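Introduction to Assistive Robotics
Handout 7: Notes on our visit to the Tuvum open day

These notes are for everyone, including those of you who couldn't make the bus. I have written them up from my own scribbles and from what several of you told me on the ride back, so if you remember something differently please come and tell me, and I'll change the version on the course page. The reading for next time is still the Magagula chapter on grasping, and you'll find it goes down much more easily after this visit than it would have before.

Where we went

Tuvum has its workshop on the edge of Gostunbridge, a little past the rail yard, and every September it opens the place up for an afternoon. Gert Zwane, who runs the demonstrations, had kept a late slot for our group, which was very kind of him, as it meant we could stand closer and ask slower questions than the general public gets to. We signed in, we were given the safety talk (stay behind the tape, no bags on the floor, don't lean in when an arm is powered even if it looks asleep), and then we went through to the practice room, where they try out tasks from a hospital ward.

The task of the day was handling a wheelchair. I'll admit some of you looked a bit let down when you heard that! You were hoping for surgery, or at least for pouring coffee. But a wheelchair is a lovely teaching object. It rolls when you don't want it to, it folds when you push it in the wrong spot, its cloth parts sag, and it was designed from top to bottom for a person with two human hands and a good sense of balance. If you want to know what a robot finds hard, give it something that people find so easy they have never thought about it.

The hand

Before we saw anything move, Gert spent a good while on the end of the arm. He wanted us to look at the hand first as a piece of mechanics, and only later as something being driven by software. Pay attention to how the thumb is placed. On your own hand the thumb can swing across to meet each of the fingers in turn, and it does this from a joint well down toward the wrist. A designer who wants a useful robot hand has to decide how much of that swing to keep, and every bit of it that is kept costs a motor, or a cable, or some room in the palm.
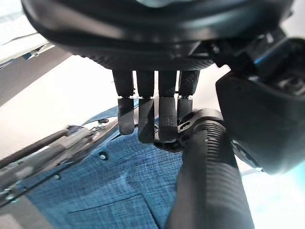

Fig. 1. Robot hand at close range over blue fabric: four fingers in a row, thumb opposite.

Two things from Gert's talk that I'd like in your notebooks.

First, surface matters as much as shape. A perfectly smooth fingertip is easy to clean and easy to model, and it slides off things. Texture gives you friction, but it also wears, and as it wears the grip you tuned in the spring is no longer the grip you have in the fall. Look at the ribs on the upper part of the thumb in Fig. 1, and at the difference between the upper and lower segments of the fingers, and ask yourself which parts you would want rough and which parts you would want smooth if you had to hold a cup, and then if you had to hold a bedsheet. We'll take this up in section.

Second, fabric is hard. A rigid object stays put while you plan. Cloth folds, and the fold you planned for is gone by the time the finger gets there, partly because the finger itself disturbed it. Somebody asked whether the robot could just press harder, and Gert laughed and said that was how they lost a good many seat covers in the first year.

Two arms, one object

The main part of the demonstration was about using both arms on one thing, which we have so far only touched on at the end of the lecture on constraints. I've copied the key idea again below, in words, because I know the equations put some of you off. 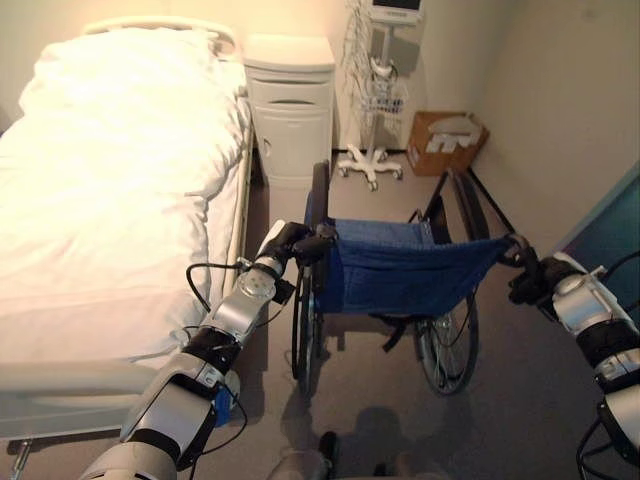 When two arms hold the same rigid body, they stop being two separate problems. Each arm on its own can put its gripper wherever it can reach, but once both have hold, the distance between the grippers is fixed by the object, and any disagreement between the arms turns into force. If one arm believes it should be a little farther forward than it is, it will push, and the other will push back, and the poor object in the middle is squeezed or twisted. A wheelchair's push handles make this wonderfully concrete. They stick out backward on either side, as you see, with the sagging cloth backrest stretched between the uprights, and that cloth won't hold the sides at a fixed distance for you. The left gripper is closed around its handle and the right one is at the other, so think about what each arm needs to know about its partner before the chair is asked to roll anywhere. Notice also how much furniture stands nearby. There's the bed on one side, and farther back a monitor stand with its base spread out over the floor, and casters on that base as well, so a plan that only considers the chair itself is no plan at all.

There are two usual answers. One is to let a single controller command both arms together and treat the chair as part of the same body. The other is to make one arm the leader and let the second one comply, meaning it gives way a little when it feels force. Tuvum uses the second for most ward tasks. Taras Panasiuk, who wrote much of the compliance code, told us they tried the first approach for a long time and liked how tidy it was on paper, but that small errors in where the handles were meant to be made the arms fight each other. I thought he was very open about this, and I'd encourage you to write up your own failed approaches just as plainly in your project reports. I give credit for them!

How the practice is recorded

A number of you asked about the data, so I pressed Taras on that during the break. Each attempt at a task is called a run. Their wheelchair collection, which they call Zosunik, held 741 runs when we visited, and the goal for the end of the project is 2,000. A run may be as short as reaching for a handle and letting go again. Failed runs are kept too, with a label saying what went wrong, and there are 41 such labels at present, from the very general ("missed contact") to some so particular that I suspect each was made up on a bad afternoon.

Views are taken from the head as well as from the wrists. The head view is good for planning: it tells you where the chair is and what is in the way. It is poor at the last moment before contact, when the gripper itself covers the very thing you are trying to grasp.

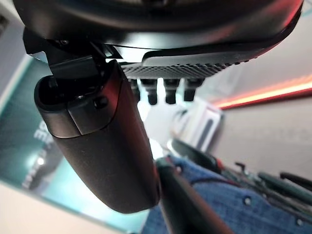
The wrist view has the opposite character. It comes along with the hand, so it is close exactly when you need it to be close, but the hand fills a good part of it, the background swings about whenever the wrist turns, and bright lights behind the fingers can wash out the rest. Neither view is enough alone. Matching them up in time is a big share of the daily work, and Taras said that if he could give one piece of advice to students it would be to check your clocks before you check your network.

For section

Please bring a page of written answers. Rough is fine.

Pick one household object that takes two hands. Describe what each hand does, and say which one leads. Does the leader change partway through?

Suppose the wrist view and the head view disagree on where a handle is. Which would you trust when the gripper is an arm's length away, and which when it is nearly touching? Write down your reasons.

Invent three failure labels for the task of opening a cloth bag with two robot hands, and make them specific enough that two people sorting the same runs would choose the same label.

A few odds and ends

The sign-in sheet had a box for anyone who wants to come back and watch a regular working session. If you missed it, send me a note and I'll pass your name to Gert. Somebody left a gray scarf on the bus, and I have it in my office. The slides Gert used will go up on the course page once he has taken the budget page out of them, and the Magagula chapter is already there, under Week 7.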